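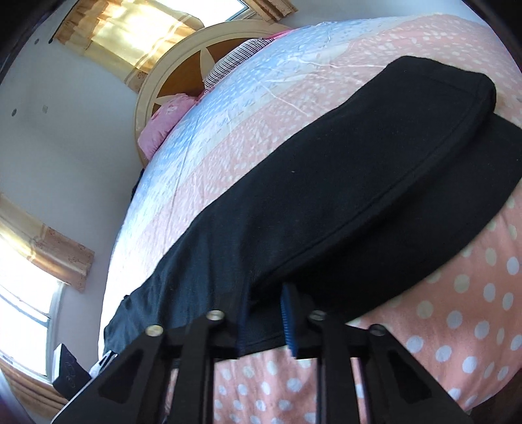 第二章　首次设置：议案追踪与请愿登记

适用版本：Ilari 桌面版与网页版，Cekberg 市议会议员办公室配置
本章修订：2018-08-21，修订人 Sabina Saha

2.1　动手之前

Grultisel 公司随软件附送的快速指南说，装好 Ilari 之后“几分钟即可掌握全部议案动态”。我们办公室照着做过一遍，几分钟后掌握的是一个空白列表和一条英文报错。本章按实际能走通的顺序重写，凡是原厂说法与我们试出来的结果不一致的地方，都以注的形式标出。读者若手头的版本更新，界面文字可能有出入，请以菜单位置为准。

设置前请备齐下列内容：

议员办公室在市议会秘书处登记的机构代码
秘书处发放的数据接口口令（书面通知上的那一份，电子邮件里的经常过期）
本届会期的议程表
一个专门用来收通知的邮箱，别用议员本人的
上一季度的请愿登记册，纸质或表格均可

注：原厂指南称机构代码可以“自动识别”。所谓自动识别，是拿邮箱后缀去猜。Cekberg 市议会各办公室用的是同一个后缀，猜出来的多半是别人的代码。请手工填写。

2.2　建立办公室档案

1. 打开 Ilari，在左侧栏选“管理”，再选“机构”。
2. 点“新建”，输入机构代码。代码区分大小写，末尾不能有空格。从文件里复制粘贴时，空格常常跟着进来，系统不会提醒。
3. 在“届别”一栏选当前会期。下拉列表默认停在最早的一届，选错之后追踪到的全是已经结案的旧议案，看上去还挺热闹。
4. 在“时区”一栏确认为本地时间。
5. 填入通知邮箱，点“发送测试信”。
6. 收到测试信后，回到同一页面点“确认”。没有收到信也可以点“确认”，系统照样显示绿色对勾，所以这个对勾不能作为依据，要以邮箱里的信为准。
7. 点“保存”，退出，重新登录。

注意：第 7 步的重新登录不可省略。界面上会立刻显示“档案已生效”，但后台任务要到下一次登录才会读取新档案。

2.3　接入议会数据

Ilari 的议案信息来自秘书处的公开数据。Grultisel 的宣传册把它叫做“实时数据流”。据我们观察，它是定时抓取的，至于隔多久抓一次，宣传册没写，技术支持每次给的答复也不一样。凡是对时间敏感的事，比如紧急辩论申请是否获得议长批准，请直接打电话问秘书处，不要等 Ilari 的通知。

1. 进入“管理”，选“数据来源”。
2. 勾选“市议会公开议程”。另外两个来源“委员会纪要”和“书面质询”可以稍后再加，一次全开容易在首次同步时卡住。
3. 在“口令”一栏输入书面通知上的口令。
4. 点“测试连接”。

屏幕上会出现返回代码，含义如下：

代码 200：连接成功，口令有效。
代码 101：服务器收到了请求，正在切换通道。等待片刻，若代码不变，请关闭窗口重来。
其他代码：记下来，附在给技术支持的信里。

注：代码 200 只说明门开了，不说明门里有东西。我们见过连接成功、同步完成、列表依然为空的情况，原因是届别选错（见 2.2 第 3 步）。

5. 点“开始同步”。首次同步期间不要关闭程序，也不要让电脑休眠。
6. 同步结束后，随便挑一项你熟悉的议案，与秘书处网站上的原文逐字对照标题、编号和目前所处的阶段。三项都对，再继续往下做。

小心：“阶段”一栏最容易出错。被交付委员会的议案，Ilari 有时仍显示为“待一读”。如果议员要在会上引用某项议案的进度，引用之前请人工核对。这条我们写进了办公室的内部规则，吃过一次亏才写的。

2.4　设置关键词提醒

关键词决定你会收到什么。原厂预装了一套“民生热点词库”，建议停用。词库里“医院”一词会同时命中儿科急诊拨款、动物医院执照和一条叫医院路的道路命名动议，收件箱很快就没法看了。

1. 进入“提醒”，选“词库”，把预装词库的开关关掉。
2. 点“新建词组”，起一个看得懂的名字，例如“儿科床位”。
3. 输入主词，再在“必须同时出现”一栏输入限定词。
4. 在“排除”一栏输入要剔除的词。
5. 选择提醒频率。“即时”会按每一处改动发信，包括别人改了一个标点；“每日汇总”对多数办公室够用。
6. 保存后点“试运行”，查看过去一个会期里会命中哪些议案。
7. 逐条看结果。若有明显不相干的，回到第 4 步补充排除词；若有你知道却没出现的，回到第 3 步放宽限定词。

注：“智能推荐关键词”功能默认开启，它会根据你点开过的议案自行添加词条，而且不在词库页面显示新增了什么。要关闭它，请到“提醒”下的“高级”，取消最后一个勾选框。每次大版本升级后请再检查一遍，这个勾会自己回来。

词组不必多。一位同事一口气建了一长串，结果每封汇总信都没人读完。宁可先用 2 个词组跑上一阵，看哪些信真的有人回，再决定加不加。

2.5　登记居民请愿

这一部分与议案追踪是分开的模块，装在同一个程序里，但数据互不相通。宣传册上“请愿与议案自动关联”的说法，指的是登记页面上有一个可以手工填写议案编号的空格。

1. 进入“请愿”，选“新登记”。
2. 输入请愿标题。请照抄请愿书原文，不要概括，概括过的标题日后与原件对不上。
3. 选择受理方：市议会全体会议、某一委员会，或议员个人。
4. 输入牵头人的联系方式。只填牵头人一位，其余签名者的信息不要录入系统。
5. 上传请愿书扫描件。
6. 在“签名数”一栏填写已由办公室核对过的有效数目，未核对时请留空。
7. 点“提交登记”，记下系统给出的登记号。

注意：第 6 步留空时，系统会弹出警告，说“缺少签名数可能影响处理优先级”。我们查过秘书处的办事规则，没有按签名数排优先级这一条。请忽略警告，继续提交。

小心：上传扫描件时，系统默认勾选“公开可见”。请愿书上有住址和签名，公开之前必须遮盖。先取消勾选，处理完再说。
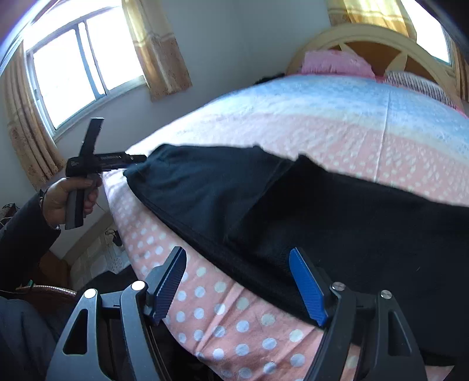 在 Ilari 里登记完的请愿，是否就算正式递交给市议会了？

登记只是办公室内部的记录，正式递交仍须把纸质原件送到秘书处，并取得盖章的回执。回执编号请填入登记页的“外部编号”一栏，没有这个编号的请愿一律视为尚未递交。

牵头人来电询问进度时，接电话的人应当先看“外部编号”有没有填，再看状态栏。状态栏里的“已提交”三个字指的是提交到 Ilari，这个用词已经误导过不止一位居民。我们向 Grultisel 提过改名的建议，对方回复“已列入产品规划”，之后便没有下文。在它改掉之前，请在电话里一律说“已登记”或“已递交并有回执”，二者择一，别念屏幕上的字。

2.6　账户与权限

系统有三种角色：管理员、编辑和只读。安装者自动成为管理员。

1. 进入“管理”，选“用户”，点“邀请”。
2. 输入对方邮箱，选择角色。实习人员选只读，负责请愿登记的选编辑。
3. 对方接受邀请后，回到用户列表，确认角色没有变化。
4. 为办公室保留第二个管理员账户，口令封存在保险柜或同等可靠的地方。

注：第 3 步看着多余，其实有必要。通过手机接受邀请的用户会被统一改成编辑，不管你原先选了什么。技术支持说这是“为了便于移动办公”。

有人离职时，请当天停用其账户。“停用”与“删除”是两回事：停用后登记记录仍保留经手人姓名；删除后，此人经手的所有登记都会变成“未知用户”，而且恢复不了。除非档案管理部门书面要求，不要使用删除。

关于两步验证：请打开。短信方式在议会大楼的地下会议室里收不到，改用验证程序更稳妥。备用码要打印，不要存在同一台电脑上。

2.7　备份

Grultisel 在云端保留副本，服务条款里写明“尽合理努力”。合理到什么程度，条款没有定义，出了问题赔什么也没有写。请愿登记属于需要存档的公务记录，只靠对方的合理努力恐怕交代不过去，所以本地备份要自己做。

1. 进入“管理”，选“导出”。
2. 内容选“全部请愿登记”和“提醒设置”。议案数据不必导出，秘书处本来就有。
3. 格式选通用表格。原厂自有格式体积小一些，但只有 Ilari 自己能打开，哪天合同不续了，这份备份就只能看个文件名。
4. 附件要单独导出，入口在同一页面的最底部，字号很小。
5. 把导出的文件存到办公室的外接硬盘，文件名写上会期和导出人。
6. 打开其中任意一份，确认中文没有变成乱码，附件能正常显示。 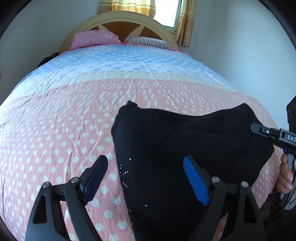
第 6 步常被跳过，理由总是“上次没问题”。上次没问题的那一份，用的是旧版导出程序。四月那次升级之后，表格的编码方式换过，更新说明里一个字没提，我们是在调阅旧请愿时才发现人名全是问号。乱码的文件仍可补救：在表格软件里选“导入”，手工指定编码，不要直接双击打开，更不要打开之后顺手保存。

备份频率由各办公室自定。会期当中建议勤一些，休会期间可以放宽，但升级之前必须做一次，升级之后再做一次，两份都留。

自动备份功能也有，在“导出”页面右上角。它只备份登记文字，不含附件，成功与失败发的是同一封标题相同的信，要点开才看得出差别。可以开着，不要指望它。

2.8　常见故障

列表为空，连接代码正常
先查届别，再查机构代码末尾有无空格。两处都对，退出并重新登录。

收不到提醒信
看垃圾邮件夹。若不在那里，进入“提醒”下的“发送记录”。记录显示“已发送”而邮箱里没有，多半是市议会的邮件过滤把它拦了，请联系信息部门放行发件地址。原厂指南建议改用私人邮箱收信，这个做法违反本市公务记录规定，不要照办。

同一项议案出现两次
议案修正后编号带了后缀，Ilari 把它当成新议案。以带后缀的为准，旧的一项可以归档。不要合并，合并之后备注会丢掉一半。

登记请愿时页面停在“正在提交”
等待，不要重复点击。每点一次都会生成一个登记号。若已经点了多次，在列表里保留附件完整的那一项，其余标为“作废”并写明原因。

界面突然变成英文
浏览器更新后会发生。在个人设置里重新选择语言即可，数据不受影响。

升级后提醒数量突然增多
检查预装词库和智能推荐是否又被打开，位置见 2.4。

2.9　向技术支持求助

拨打电话前，请先发一封信，把下列内容写清楚：版本号、机构代码、出错的步骤、返回代码、屏幕上的原话。电话里的答复没有留底，我们遇到过前后两位客服说法相反的情况，最后谁也不认。凡是对方口头承诺的事，挂断后请写信复述一遍，请对方回信确认。

客服常会要求“远程协助”。同意之前，请先关闭所有请愿扫描件和邮件窗口，并由一位管理员全程在座。对方若要求提供管理员口令，请拒绝，远程协助用不到它。

收费事项另见合同。客服有时会推荐名为“Bhardwaj 分析包”的附加模块，说能预测议案的表决结果。我们申请过试用，要求对方拿上一会期的表决记录来验证，至今没有收到验证材料。在看到材料之前，本办公室不采购，其他办公室是否采购请自行判断，试用期间产生的预测图表不要放进给居民的简报里。

本章各步骤如在你的电脑上走不通，请把停在哪一步告诉 Sabina Saha，附上屏幕上的文字，下次修订时会改。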